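Landeg Wrist Care Kit review: three months on our drinks arm

I have put off writing this review because I wanted to use the kit long enough to have a fair opinion, and then September got away from me. So, three months in, and I'm glad I waited, because I'd have given it a much grumpier write-up after the first week!

The Landeg kit comes in a flat gray case and is meant for small table-top arms that work near food and drink. Ours is an Irko, which we run as a little bar cell for tastings and open evenings. You get a torque driver with six bits, a tube of food-safe grease, two spare finger pads, a set of wiper seals for the wrist joint, a leveling plate and a card of printed targets for lining up the camera. I paid 123 dollars for it from Zotetti, plus shipping, and it turned up well packed.

The driver is the star. I had been tightening the finger screws by feel for years (I know, I know) and had stripped more than one of them. This one clicks over cleanly at a low setting, it's short enough to get in behind the wrist without taking the cable cover off, and the grip is kind to sore hands. My colleague Siwan Hughes, who is far fussier than I am, has already borrowed it twice and I had to go and get it back.

The wiper seals I was less sure about. The leaflet shows them going on with one easy push, and that was not my experience at all. The first one rolled itself inside out and pinged under a cabinet. What worked for me was warming the seal in my hands, starting it on the cable side and going round slowly with a thumb – a job of patience more than strength. Once they're on they sit nicely, and the wrist turns as freely as it did before.

The camera targets are good too, though I do wish they were laminated. You lay the card flat, run the arm over it at three heights, and the offsets drop into the setup page. The whole thing took me 30 minutes the first time and a good deal less now. 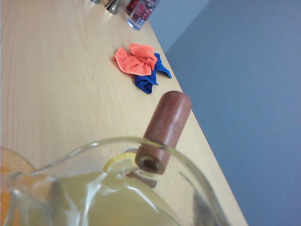 Sticky drips are what really wear out a wrist on a drinks cell, so the wiping down matters as much as anything with a screw in it. Landeg puts one thin white cloth in the case, and it was full of lint after a single wash. I'd sooner have microfiber, like the orange-red and blue ones bunched up on the table past the pitcher of lemon drink, and I'd keep one color for the arm and the other for the table. The wooden handle leaning up over the rim of that pitcher is also a good reminder to set your safe height by the tallest thing on the table and leave some room on top. I had mine set from the rim of the glassware for ages, silly me.

The grease is fine, and a tube goes a long way. Landeg says to redo the wrist every 200 hours of running, and I've stuck to that. Before this I used the Grukness grease, which did the job but had a smell I never liked near a glass.

Spare finger pads are sold in pairs and cost more than they should. The case latch feels a bit flimsy as well, so I keep a rubber band around it. Four stars from me, and I'd buy the driver again tomorrow if they sold it by itself.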